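Cell notes: finger offset, marble, and the lid problem

26 November 2022 | Rhydian Griffiths
Print this page | E-mail this page

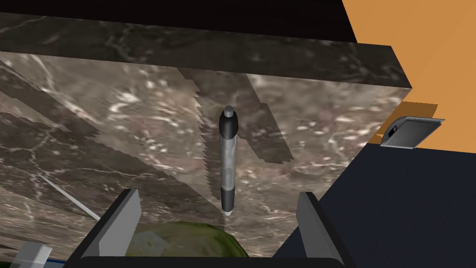

Gripper view in the simulated cell. Pen upright against the marble, green leafy item between the fingers.

Started on the finger offset again. The simulated cell and the real one at Kurport have disagreed on it for as long as I have had the job, and I had been treating the difference as a constant. Noel Calimlim pointed out yesterday that it is not a constant. It changes with the opening. With the fingers nearly closed the two cells agree to within what I can measure. Fully open, the simulated fingertips sit 6 mm farther forward than the real ones.

Pulled the gripper model apart to look. The base, two finger plates and the joint between each plate and the base. The Vustorora drawing gives the finger travel as a straight slide. The real fingers swing a little at the root, as anyone can feel by pushing on one with the power off. Whoever built the model followed the drawing. I replaced each slide with a slide plus a small rotation coupled to it, and fitted the coupling from the measurements Rosalinda Manalo took in May. Her sheet has 16 openings, both fingers, measured going out and coming back. The out and back values differ slightly. I used the mean and made a note of it in the model header so that the next person does not think it was an oversight.

Result after the fit: offset under 1 mm at every opening except the widest. I left the widest alone. The cell is not supposed to run there, and the limit in the Besson controller stops it short anyway. The limit in the simulator did not, so I copied the controller value across. Those two should have matched from the start. Added a check that reads both files at startup and refuses to run if they differ.

The check refused to run. The controller file stores the opening in tenths and the simulator file in whole millimeters. Fixed the check, not the files. Changing the units in either one would touch more than I want to touch this month.

Camera next. The view from the gripper is the one everybody downstream uses, so it gets looked at more closely than the rest of the cell. Both fingers show at the bottom edge with the base between them, which is correct. The mount on the real arm was re-drilled when Gyula Bodnár changed the bracket, and the angle in the model still belonged to the old bracket. Used his figures for the new one. Rendered the same pose with old and new and compared where the finger edges fall. The new angle matches the calibration picture from Kurport. The old one did not, and had not for a long time, judging by the file history.

Anything recorded in the simulator with the old angle needs a flag. Wrote to Edgardo Tagle with the list of run folders. He will want to know whether to delete them. My answer is no, flag them and leave them where they are.

Marble. The slab still renders with stair-stepped seams across the face, light and dark patches overlapping, worst in a band near the middle. I spent longer on this than it deserves. Things checked:

Texture resolution. Doubled it, no change in the seams, longer load time. Put it back.

Texture tiling. Turned it off and gave the slab a plain gray. I wanted to see whether the zigzag edges were in the texture or in the surface, and a plain gray hides the answer, as I should have seen before doing it. Did it again with a checkerboard. Results to be looked at tomorrow with fresh eyes. I have saved both renders in the work folder next to the first one.

Depth range. The near limit in the Prenon camera settings was very small, a leftover from when someone wanted to see objects right up against the lens. Raised it a little. The seams may be milder from some poses. I would not swear to it. I need the same pose rendered before and after, side by side, and I only had the before from one pose and the after from another. Bad practice on my part. Listed for tomorrow.

None of this touches the physics. The contact surface of the slab is a separate shape and it is flat. I dropped the pen on it 100 times from the same height with small changes in tilt and it never sank in. It did roll off the edge quite often, as a pen will. Friction for the pen is still a guess. Rosalinda has a tilt board and a box of pens and says she will get to it.

A word on the pen, for my own reference. The pen model has one mass for the whole body. A real ballpoint with a clicker is not evenly weighted, and the simulated one pivots in the fingers more slowly than it ought to. Split it into upper, barrel and lower sections with separate masses, keeping the total the same. I weighed the pieces of a pen from my own desk to get the ratio. The desk scale reads to whole grams, so the ratio is poor, but it is better than uniform. If the tilt board work happens, she can weigh them on the lab scale at the same time.

The leafy item is next in line and I have put it off twice. It uses a single rounded contact shape, a good deal smoother than what gets drawn. The fingers close on the shape and stop short of the drawn leaves in some places and pass through them in others. Two options. One is to break the contact shape into several convex pieces, which costs step time. The other is to shrink the drawn mesh slightly onto the contact shape, costing nothing, and then it looks wrong. I prefer the first. Tried it with 25 pieces and the step time went up enough that the controller loop complained. Tried six. Loop held, and the fingers meet the surface where they should on most approaches. Straight down from above is still the worst. Leaving it at six until somebody objects.

While I had the timing log open I noticed the controller loop has been close to its budget even without the new shape. The culprit was the contact reporting, which had been switched to full detail and never switched back. Full detail writes every contact in the room, including things resting on shelves the arm cannot reach. Restricted it to contacts involving the gripper. Loop time dropped well clear of the budget. I have put a line in the startup printout that states the reporting level, so a wrong setting at least shows up on the terminal.

Now the lid problem, so called. On some resets the arm comes up with the last joint one full turn away from home. The pose is the same to look at, and the next long move then winds the cable past its stop. In the simulator there is no cable, so nothing happens and nothing is reported. On the real arm Gyula has twice had to open the cable lid on the forearm and reseat the connector, hence the name. The reset code picks whichever solution is nearest to the previous joint angles and takes no account of the turn. I added the turn to the cost, and I also added a crude cable to the model: no geometry, only a counter that trips when the last joint has wound too far. Ran the reset sequence from 16 start poses. The counter tripped on none of them with the new cost. With the old cost it tripped on three. Saved the three as a regression set.

Gyula wants the same counter on the real controller. Reasonable. The Besson unit has a user variable page where it could live. He will have to do the edit, as I do not have write access to that controller and do not want it.

Housekeeping:

Renamed the gripper model file to include the revision. The old name stays as a link until Noel has changed his scripts.

Moved the camera angle out of the scene file and into the bracket file. The scene file should not hold hardware numbers.

Removed two unused light settings. Rendered before and after this time, same pose, no difference.

Backups ran. The log shows one warning on a file with a space in its name. Left over from a student. Renamed it.

Ran the full test set at the end with everything in. Passes except the shelf reach test, which fails by a hair at the far end. Expected, in that the fingertips have moved back now that the offset is right and the target had been placed against the old numbers. I did not move the target. Noel set it from a measured shelf position, and if the corrected gripper cannot get there then the real one probably cannot either. Asked him to try it on the real arm at low speed before either of us edits anything.

Open for tomorrow: checkerboard renders, same-pose comparison on the near limit, reply from Edgardo on the flagged folders, finger pad stiffness. The pad stiffness came up when I was fitting the coupling. The pads on the real gripper were changed for softer ones at the last service and I cannot find what the model assumes. There is a number in the file with no unit beside it.

Last updated: 18:40, typo in the controller paragraph corrected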